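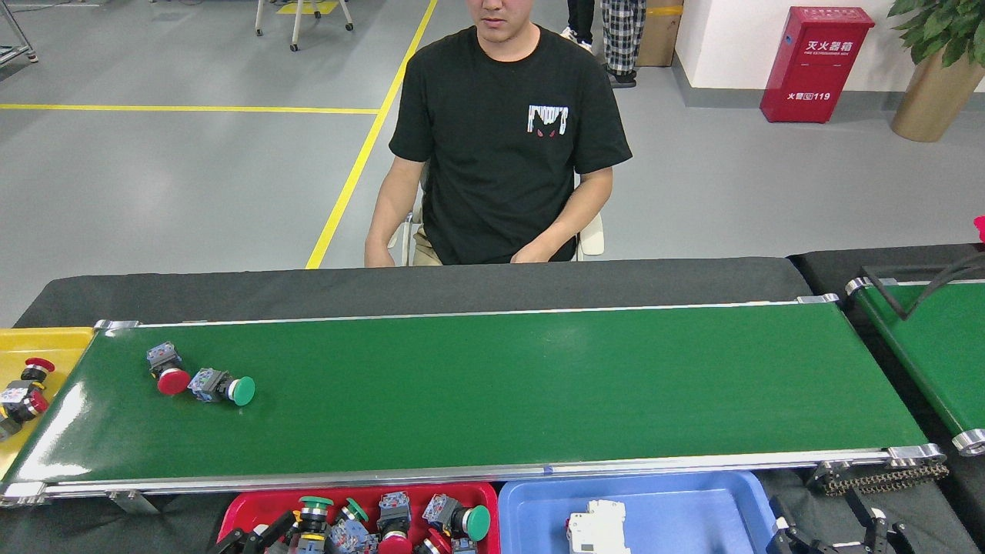

By Mebrat Yilma | Cell maintenance notes | Updated January

Clearing a double-pick fault on the Zernano sorting cell

Fault 576 means the gripper closed on more than one part. It shows up when push buttons touch on the belt.

1. Stop the belt and pause both arms. Keep hands off the belt until both report HOLD.
2. Note which arm raised the fault.
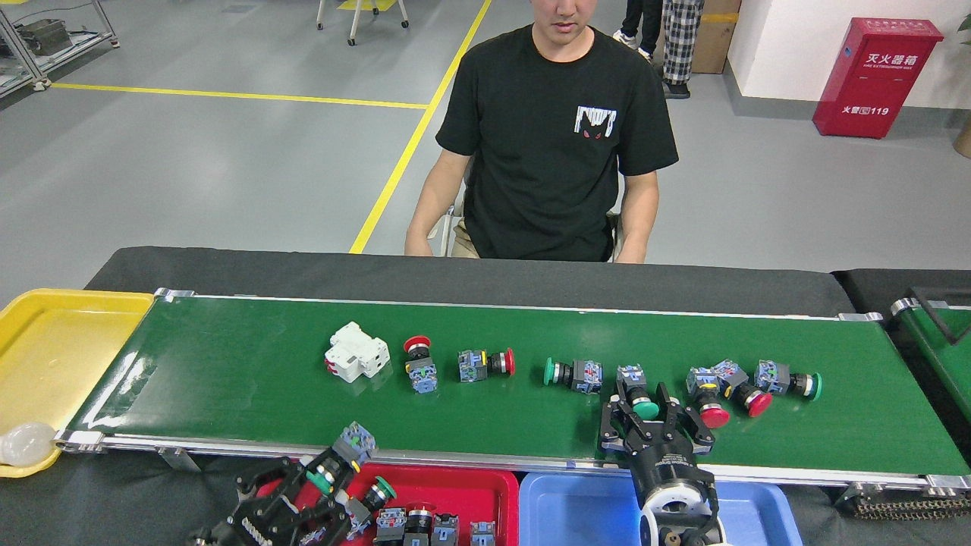
Gripper closed on a green button, two red ones close by.

3. Jog the arm clear and open the gripper over the belt — never over a tray.
4. Take out the touching parts and set them back apart.

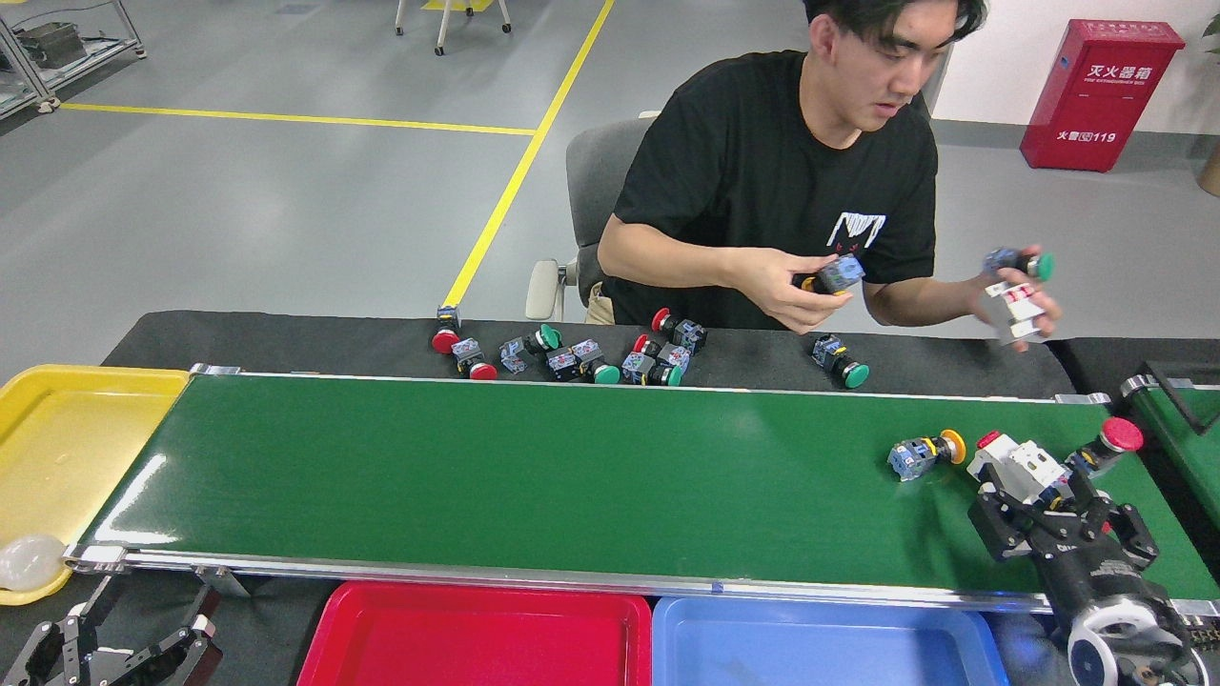 5. Reset the fault and run at half speed. If 576 returns, lower the grip width limit from 1000 to 900 and repeat step 5. Report a third fault to Feng-yi Yu before restarting.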